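NENDWOOD -- Former Nendwood mayor Baltasar Carretero will ask appeal judges to throw out his conviction for misusing public office, his lawyers said, claiming that a key witness changed her account after prosecutors dropped a case against her brother.

Carretero, 60, was found guilty in February of steering a street-lighting contract to Dridix, a supplier whose bid arrived after the deadline. He has denied taking money and was not convicted of taking any. The court found only that he had signed the contract knowing the bid was late and that two cheaper offers had been set aside.

His lawyer, Rosalind Oyelaran, told reporters outside the courthouse that the defence had obtained a letter showing the witness was in contact with the prosecutor's office weeks before she gave her second statement. She would not hand out copies. Asked who had written the letter, she said that would become clear at the hearing.

The prosecutor's office called the claim "old material in a new envelope". Its spokesman, Alaric Montoya, said the case against the witness's brother had been closed for lack of evidence and had nothing to do with the Dridix trial. He did not say when it was closed, and the office has not answered a written request for the date.

Neither side has done much to help anyone trying to check its story. The defence has promised new documents three times since the verdict. The first batch was a set of council minutes that had already been read out at trial. The second has yet to appear. Prosecutors, for their part, have kept the witness's first statement sealed, though large parts of it were quoted in the written judgment.

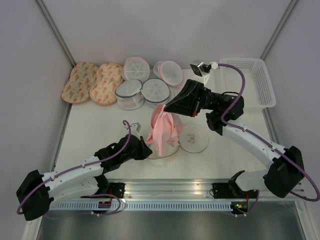
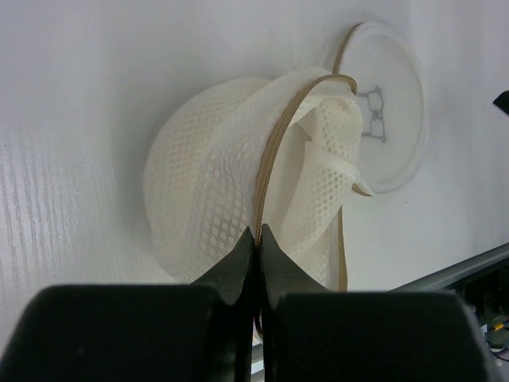
Round mesh laundry bags and padded oval pads on a white worktop, top; white mesh fabric with a tan cord running through it, bottom.

Under the contract, Dridix was to replace 3,165 street lamps across the town. The company says it has fitted 3,000 of them. A council inspection report seen by this newspaper puts no figure on the work, saying only that it is "substantially complete", and residents of the eastern estates say their streets have been dark for months. Dridix was not charged and says it did not know its bid was late.

Carretero has been free while he waits for the appeal and has used the time to campaign for his old party, which has not expelled him. At a rally outside the town hall, supporters carried banners calling the verdict a political stitch-up. The organisers had forecast a crowd that would fill the square. Police put the turnout at 100.

The current mayor, Gwendolyn Dvorak, who defeated him at the last election on a promise to open up the council's books, said she would not comment on a live case. She did comment on it, at some length, in a radio interview the next morning, saying that the town "deserved an apology before it was asked for its sympathy". Her own pledge to publish every council contract online remains unmet. A page set up for the purpose carries a notice that it is being updated.

Lucinda Van Dusen, who teaches law and has followed the trial from the public benches, said the appeal was likely to turn on the timing of the witness's second statement. "If the letter exists and says what they say it says, the judges will have to look at it," she said. "I have not met anyone outside the defence team who has read it."

The court has set aside one morning for the hearing. Oyelaran said she would need longer and had asked for a second day. Court staff said no such request had been received.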